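Bench layout for small sample work: speaker notes

Slot is 14 minutes. Leave the questions to Mpho Mabuza, who is chairing.

**Opening**

- Say who the talk is for: people who set up benches at the Dramley site and people who inherit them.
- Scope is the rack, the tubes and the well plate. Pipettes and cold storage are covered by Hefin Edwards after the break.
- Mention the handout at the door. The layout drawing is on the back page.

**The working surface**

- We standardised on a plain white board laid over the table. Labels and red caps read well against it. Clear plastic does not.
- Fix the board's position before anything goes on it. Tape marks on the table are enough.
- Wipe down from the far edge towards the operator. Pause here; the Costlow group do it the other way and somebody will raise it.

**Rack and plate**

- Rack to the left, plate to the right, a clear gap between them.
- Wooden racks are still in use. They are heavier than the wire type and slide less. They must not be soaked.
- Tubes stay upright and capped until needed. Fill the rack from one end so that free holes are together.

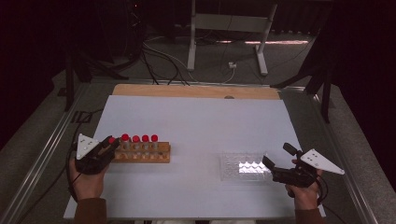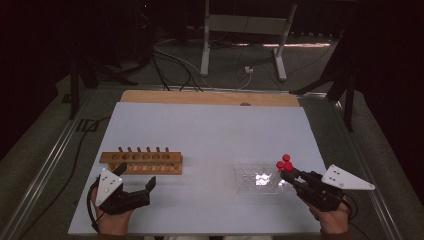

- Plate orientation: corner A1 at the far left, every time. Write it on the board in pencil if the shift changes at midday.
- Glare. A clear plate under overhead light gives a bright patch that hides part of the wells. Turn the plate a few degrees or move the lamp. Do not lean over it to make shade.
- Vesna Dimitriou's log for December lists 12 wrong-well entries. She traced most of them to glare and the remainder to plates put down back to front. Read the second figure only if asked: 1317 transfers in the same month.

**Caps**

- One cap colour per batch. Red is the current batch at Dramley.
- Loose caps go in a lidded pot, never on the board. They roll.
- Check each cap is seated before the rack is moved. A quarter turn is sufficient.

**Clearing down**

- Tubes out first, then the plate, then the rack. The board is last.
- Racks are wiped with a damp cloth and left to air overnight. Godelieve Verschueren has the inspection sheet for split or swollen holes.
- Replacement racks come from Tyagi. Quote the bench number on the order.

**If time is short**

Skip the cap section and go straight to clearing down. Tuấn Âu will signal from the back at two minutes. Last slide is the contact list; leave it up during questions.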